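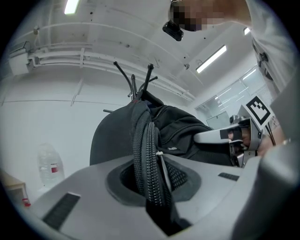
According to Lensa Kumsa, most customers bring in a zipper long after the first sign of trouble, when the slider has already been forced past the same bad spot for months. She wanted the study to ask people when they first noticed a problem, and we added that question to the intake form before the second round of collection.

Figure 2. Coil zipper on a black fabric item, with a small white tie or tag attached.

Repairs > Working Papers > Closures and Fasteners > Section 4

4.2 Zipper failure in bags and outerwear

The repair counter in Brosbridge accepted 200 items with a reported zipper fault during the collection period. Bags and jackets were recorded together at intake and separated later by the person doing the repair. Coil zippers (the general type in Figure 2) and molded tooth zippers were kept apart from the start, as the two are repaired with different tools and take different amounts of bench time.

Each item was given one main fault. The choices were worn slider, damaged teeth, torn tape, failed stitching, missing pull, and broken stop. When an item had more than one fault, the repairer entered the one that had to be fixed first for the zipper to close. This rule was hard to apply to older backpacks, where a worn slider and torn tape were often found together. In 17 cases the two repairers disagreed on the main fault, and the item was looked at again on Tuesday morning, when both were at the bench.

Worn sliders were the most common fault in both groups. A worn slider still travels along the zipper, but the teeth open again behind it. Owners usually described this as a zipper that "splits" or "won't stay shut," and many assumed that the whole zipper had to be replaced. Squeezing the slider gently with pliers restored closure in many of these items. We did not count this as a lasting repair unless the item passed the follow-up check after 90 days.

Torn tape was less common but took the longest to fix. It was found mainly at the ends of the zipper, where the tape is folded under and sewn down, and on bags it was often hidden by a lining. Two repairers with the same training gave quite different time estimates for this job. The difference came mostly from how much lining each one chose to open. We have left both estimates in the appendix and have not averaged them.

Replacement sliders came from Ulitex and Hinrichs. The size printed on the back of the old slider was used to choose a new one when it could still be read. When it could not, the closed teeth were measured across with calipers. Measuring gave the correct size for coil zippers in nearly every case and was less reliable for molded ones, where sliders of the same nominal size from different makers did not always fit. Sliders that ran stiffly on the first try were removed and swapped for one from the other supplier.

Thread was the same throughout, a bonded polyester from Dreruder, with the exception of a few light jackets that needed a finer needle and thread.

The answers to the added intake question should be read with care. Owners were asked to think back over a period of months, and several wrote only "a while." Those who gave a month most often named August, which may reflect travel and the heavier packing that goes with it. Jackets had fewer usable answers than bags. Section 4.3 takes up the stitching failures separately, including those found on items brought in for some other fault.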